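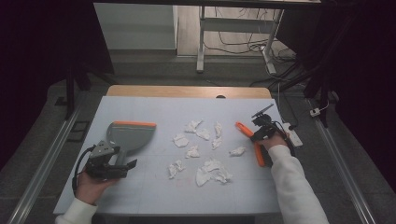
*Kabbaj, dataset maintainer*

# Drutside Cold Diary

Self-reported cold symptoms from the Drutside area, one row per diary day. 2435 rows, 201 households. Collected in April with the Kuson form.

## Read before use

- `severity` runs 0 to 5. One person's 4 is another's 2, and I wouldn't average it.
- `cause` is whatever people typed. Most wrote "cold". Hay fever starts in April, so I doubt a good share of them.
- Two households filled in every day on the last evening. Flagged `late=1`, not removed.
- Flatura's cleaned copy fills blank days with zeros. A blank is a blank. Use `raw.csv`.

## Not suitable for

Testing remedies. People who bought zinc said zinc worked.

## Changes

2026-06-27: fixed the postcode column, dropped 2 duplicate rows.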